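3.2 Open storage and the household small object

Earlier work on domestic clutter has tended to treat the lidded box as the natural end point of tidying, a view which Palma has described, kindly, as optimistic. In our diary study, households in Mangubat and Drundeck kept a written record of where small items were put down and where they were later looked for. The two places matched less often than the participants had promised us they would.

Open baskets were the most common form of storage in the 218 homes that finished the diary. Participants liked them for being cheap, washable and quick to fill. They were also quick to forget. One household in Drundeck logged the same phone charger as missing 12 times between the start of the study and July, and on each occasion found it in the basket by the kettle. Perforated sides, which ought to help, were rarely looked through (Figure 4).

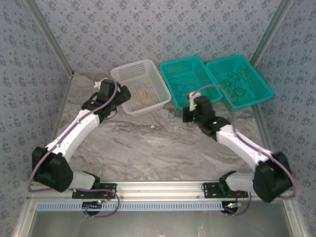 Figure 4. Open plastic baskets with perforated sides, set out on a marble-patterned surface.

We coded each diary entry by type of object and by how firmly the owner believed it had a proper place. Cables scored highest on belief and lowest on almost everything else. Siddiqui and Palma coded the entries separately and disagreed mainly over string, a matter settled by a third reader who asked not to be thanked.

A cable laid in a basket takes up little room and is seldom sorted again. Diarists wrote of it as "put away", even when they could no longer say what it charged. Several kept up to four such cables on the grounds that one might be needed — a position we could not shift at interview, and which one of the authors shares.
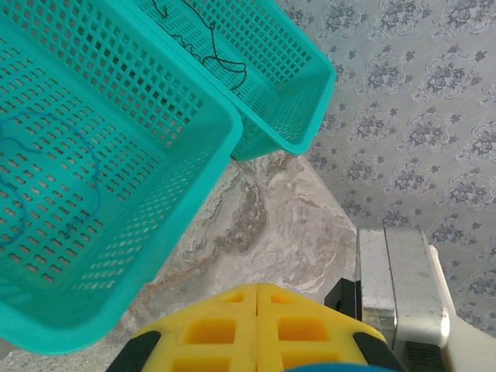
3.3 Lidded boxes and the problem of labels

Lidded boxes produced fewer entries, partly through being opened so seldom. Labels helped when they named the contents. The label "Misc.", found in both towns, did not.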